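Do You Need to Rinse First?

By Banafsheh Mazandarani
March 20, 2019

Every few months somebody writes a column telling us to stop rinsing before we load the dishwasher. The machine wants dirt, they say. The detergent needs something to chew on. I have read this advice for years and I still don't buy all of it.

My old Werkar came with a manual 43 pages long, and the part on loading said to scrape, never rinse. I followed it faithfully from July until the holidays. Plates were fine. Glasses were fine. Anything with a slot in it was a coin toss. Egg sets like glue along the inside of a narrow cut, and a spray arm two racks away has no special interest in it.
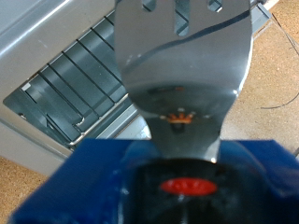

My neighbor Mebrat Araya swears I load things badly. Handles down, heads apart, she says, and don't let a spatula lie flat in the bottom rack with a pan on top of it. Fair enough. I tried it her way and the results got better, though I still found a crust now and then that had been baked on by the drying cycle.

Then there are the people who tell you to buy a better tablet. I paid extra for a box of 40 and saw no difference whatsoever.

So I give the slotted things a quick pass with a brush under the tap. It takes less than 30 seconds. If that makes me a water waster, fine, but running the same spatula through twice doesn't look very thrifty to me either.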